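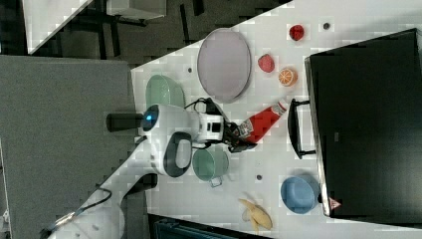
*A robot arm with black gripper fingers, holding a red bottle above a table of kitchen things and play food.*

# How do you choose a hand for a robot?

Pick up a pencil from your table. Now put it down and pick up a cup. Did you think about your fingers? Probably you did not. Your hand changed its shape for the cup without asking you, and it also pressed with the right force.

A robot arm cannot do this so easily. Somebody must give it a hand, and there are many sorts of hands in the shops. Some are good for bottles and bad for bananas. In this text we will see how people compare them, and at the end you can make a small test at home.

## A hand that is called a gripper

The part at the end of a robot arm which takes hold of things is called a **gripper**. The word comes from "to grip", and this means to hold something tightly.

Look at the arm with the red bottle. It has long smooth parts, and between the parts there are joints. A joint is a place where the arm can turn, like your elbow or your wrist. One of the joints has a round blue light. The gripper sits at the very end, and its fingers are closed around the bottle.

The arm and the gripper have different jobs. The arm brings the gripper to the correct place. The gripper holds. On many robots you can unscrew the gripper and put on another one, a bit like changing the head of an electric toothbrush. This is very practical when you want to compare.

## Three hands on the shelf

At the Terdale workshop, Lucía Herrero and Keith Bainbridge spent the whole of June comparing three grippers. They gave them short names, so that they did not have to say the long ones all day.

**Fidar** has two stiff fingers. They move towards each other in a straight line, like two doors of a lift. It is simple and strong, and it always closes in the same way.

**Calvo** has soft fingers made of rubber. When they press on something round, they bend a little and go around it. If you touch them they feel like a thick eraser.

**Avska** has no fingers at all! It has a suction cup, which is a small rubber cup that sucks out the air. You know this from the hooks that people press on the bathroom tiles. It needs a smooth surface.

Which one would you choose for a bottle? And for a strawberry? Keep your answer in your head until later.

## Why play food?

On the table in the picture there is a banana, a red apple, a strawberry and half an orange. The apple and its neighbours are toys. People who test grippers like such things very much, and this is a little funny when you first see it, because the laboratory looks like the corner of a nursery school.

A real strawberry is a poor helper in a test. After a few squeezes it is soft, and after one afternoon in a warm room nobody wants to touch it. The next strawberry from the box is bigger or smaller. So how can you know if the second gripper was better, or only had an easier strawberry?

A toy strawberry stays the same from morning to evening. You can drop it on the floor, wash it and use it again.

There are different shapes too. A ball shape like an apple wants to roll away. A banana is curved, so the fingers do not touch it everywhere. A plate is wide and low, and you must take it by the rim. A bowl is also taken by the rim, or from outside if the gripper opens wide enough. A pot with a handle gives you a choice: do you hold the handle, or the pot?

## Making the test fair

When you compare, you must change only one thing at a time. This is the most important rule, and grown-ups forget it also.

Imagine that Fidar picks up an empty bottle in the morning, and Calvo picks up a full bottle in the afternoon. Fidar wins. But is Fidar better? We do not know. Perhaps the full bottle was simply too heavy. The test has told us nothing useful, and we have lost a day.

So Lucía wrote her rules on a piece of card and fixed it to the wall:

1. The same object for every gripper.
2. The object lies on the same spot, in the same direction.
3. The arm moves with the same speed.
4. Lift it, hold it for five seconds, put it down.
5. Write the result immediately. Also when it is a bad one.

For the spot, she drew around each object with a pencil. The direction is easy to forget. A bottle which stands up and a bottle which lies on its side are almost different objects for a robot. When it stands, the fingers can come from the side. When it lies, they may come from above, and they must turn to fit across it.

Each gripper had 18 tries with each object. Why so many? One good try can be luck. You have perhaps thrown a paper ball into the bin from far away, and then your friend says "do it again", and you cannot. With many tries you see what happens usually.

## What is a good grip?

At first Keith wrote only "yes" or "no" in his notebook. Yes, it was lifted. No, it was not. Then Calvo lifted the toy banana by its very end, and the banana turned slowly downwards like a tired fish. It did not fall. Was this a yes?

They discussed it until lunch. After this they used four words:

| Word | What it means |
|---|---|
| Firm | The object is lifted and does not move in the grip |
| Wobbly | It is lifted, but it turns or slides |
| Dropped | It leaves the table and falls |
| Missed | It does not leave the table |

The banana was "wobbly". You may think that wobbly is good enough, and for a banana this is maybe true. For a cup of hot soup it is not good enough.

## The bottle

The bottle in the Terdale test had water inside and weighed 335 grams. This is about the same as a tin of drink from the fridge.

Fidar did very well here. The stiff fingers pressed from two sides and the bottle stayed where it was. Calvo was also good, but when the arm moved fast, the soft fingers bent and the bottle started to swing. Avska had a problem. The bottle was round and the suction cup was flat, so air came in at the sides with a small rude noise. *Pfffft.* Missed.

There is one more thing to think about, and this is where you hold it. Try with a ruler. Put it across one finger, in the middle, and it stays. Move your finger towards the end, and the ruler falls. Every object has such a place, where the weight on one side is equal to the weight on the other. It is called the **centre of gravity**. If a gripper holds a bottle far from this place, the heavy side wants to go down, and the fingers must press harder to stop it.

## The strawberry, the plate and the others

Now you can take out your answer for the strawberry.

Calvo was the winner. The soft fingers went around the strawberry and held it firmly. Fidar could lift it too, but the strawberry is narrow at one end, and sometimes it jumped out from between the stiff fingers like a wet soap. One time it went under a cupboard and Keith had to lie on the floor with a broom.

With the plate everything was different. Avska, who had been so bad with the bottle, put its cup on the flat middle of the plate and lifted it straight up. Firm, again and again. Fidar could do it only by the rim, and Calvo's thick fingers did not get under the rim at all.

So each of them was the best at something. When visitors ask Lucía which gripper is the best one, she asks back: "Best for what?"

## Eyes and brain

A gripper does not know where the bottle is. Many robots have a camera for this, and the computer looks in the camera picture for the shape and the colour of the object. A clear, strong colour can be a help. Shiny things are more difficult, and see-through things are very difficult, for example a clean glass.

The computer that tells the arm how to move is called the **controller**. It sends orders along the cables, and it sends them very quickly. The one at Terdale sends 200 orders in every second. Say "robot" aloud one time. While you said it, the arm received a whole list of new orders: a little left, a little down, slower, close.

## Your turn: be a gripper

You need:

- a pair of kitchen tongs
- a pair of thick winter gloves
- an apple, a spoon, a plastic cup and a rolled-up sock
- paper and a pencil

Ask an adult before you take the tongs.

Draw a table on your paper. Write the objects down the side, and at the top write "tongs" and "gloves". Now lift each object with the tongs, hold it while you count to five, and put it down. Do this several times and write *firm*, *wobbly*, *dropped* or *missed*. After that put on the gloves and do everything again, but use only your thumb and one finger.

Remember the rule about the same spot and the same direction.

Some questions for when you have finished:

- Which object was the most difficult for the tongs? Was it also difficult with the gloves?
- Did you hold the spoon in the middle or at the end? Try the other way.
- Put some water in the cup. Does your result change? (Do this one over the sink — please.)

## Words to keep

**Gripper** — the part of a robot that takes hold of things.

**Joint** — a place where the arm can turn or bend.

**Suction cup** — a rubber cup that holds on by sucking out the air.

**Centre of gravity** — the place where an object is in balance.

**Controller** — the computer that gives orders to the arm.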